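Skalteo Recipe Text Corpus - data card

Version of 04/09/2022. Maintainers: Jayanthi Panicker and Lenni Eskola.

Contents
The corpus holds 3,000 home recipes in plain text, one file per recipe, UTF-8. Each file has a header with title, yield, source code and cookware, followed by ingredients and steps. Line endings are LF.

Cookware field
Values come from a closed list of 20 terms. Use the most specific term the recipe supports. "Skillet" covers any shallow pan with a long handle; add "cast iron" only if the source text says so. If the recipe names no vessel, leave the field blank - do not infer one from the dish.

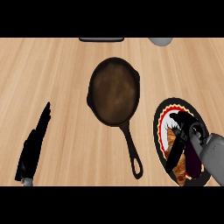
Cast iron skillet on a wooden tabletop, rendered.

Units
Quantities are kept as written. A second column gives metric values, rounded to the nearest gram or milliliter. Cups of flour were converted by Lotte Meijer's table (units.tsv). Pinches and dashes are not converted.

Known issues
- 90 files from the Jollau source lack a yield.
- Oven temperatures in the Skemstead files mix Fahrenheit and Celsius. Check the unit flag before sorting.
- 8 titles are duplicated with different steps. Both copies are kept.

Corrections go to Ziad Harb, with the file number in the subject line.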